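Visser Graduate Forum > Funding and Fellowships > Callness Fellowship, second year renewal

plumline_k
Has anyone here renewed a Callness Fellowship for a second year? The award letter says the stipend is "renewable on evidence of progress" and that is all it says. I have a 3000 word report half done and I don't know if they want that or just the form. My adviser has never had a Callness student before, so no help there.

tern844
They want the form and a two page summary. I renewed in January. Nobody asked me for 3000 words. The form has a box for conference travel and you should fill it in even if the answer is zero, or the portal sends it back.

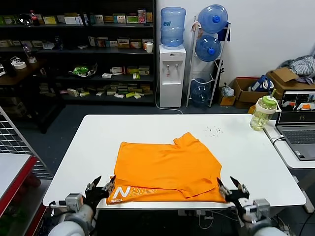

Orange T-shirt on the table, both hands on the hem

gradlab_otter
Depends on the track. Research track is the form plus summary. Teaching track also has to send the mentor's letter, and the mentor can't be your adviser. That second part is in the Gedum handbook, not on the Callness page.

plumline_k
Research track, thanks. Does the mentor have to sign anything for us?

gradlab_otter
One signature on the last page. Get it early. Mine was away doing fieldwork and I lost two weeks over it.

mossy_quad
I'd disagree with tern on the length. The summary I sent was two pages and it came back with a note asking for more on methods. I ended up sending four. If you already have a long report, cut it down some, but I wouldn't throw it away. 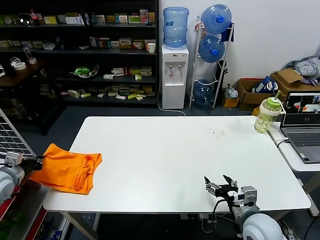 Left gripper with a corner of the cloth, water bottle at the far end

tern844
That's odd. The instructions say two pages, single spaced. Which department?

mossy_quad
Public policy. Our graduate office reads them before they go to Callness, so the note may have come from our own people.

tern844
OK, then it's your department and not the fellowship. Plumline should ask their own office before writing anything extra.

farside_ledger
Separate question but same form. Line 7 asks for "other support." I get $700 a term from Farnar for tutoring. Is that support or wages? If it's support they may take it off the stipend.

gradlab_otter
Wages, if it goes through payroll. I had the same thing. I listed it anyway with a note saying it was hourly work, and nothing was taken off.
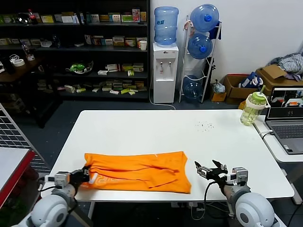

I would still write to the Farnar desk first and get it in an email. They answer most things in a day or so, and then you have something to attach if anyone asks later.

mossy_quad
I wouldn't list it. The line says support, and wages aren't support. You're just giving them something to ask about.

gradlab_otter
They can see payroll. Leaving it off looks worse than a one line note.

farside_ledger
Wrote to them this morning. Reply says list it, mark it as employment, no change to the stipend under 200 hours a year. I'm well under that.

mossy_quad
Fair enough. That limit should be printed on the form.

plumline_k
Back to the summary -- can we cite things we've put in the student bulletin? I have one short piece in there from last term. It isn't peer reviewed.

tern844
Yes, under "other writing." Give the issue and page the way the bulletin prints it. Copy the style of the footer if you're not sure.
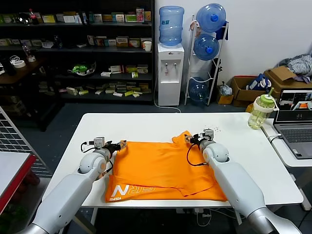
Gedum Student Bulletin | Vol. 7, No. 2 | p. 14

Put it after any journal articles. If you don't have articles yet, leave that heading in and write "none to date." The portal doesn't like a missing heading any more than it likes an empty box.

plumline_k
Good, that's what I needed. I asked our office about length and they said two pages plus a reference list, and the list doesn't count toward the two. Cutting the report down tonight.

mossy_quad
Keep a copy of the long one for your committee meeting. They'll ask for something like it in the spring.

farside_ledger
Does the mentor signature have to be ink? Mine only does electronic.

gradlab_otter
Electronic was fine for me. Save it as a PDF before you upload it, the portal dropped the signature when I sent the Word file.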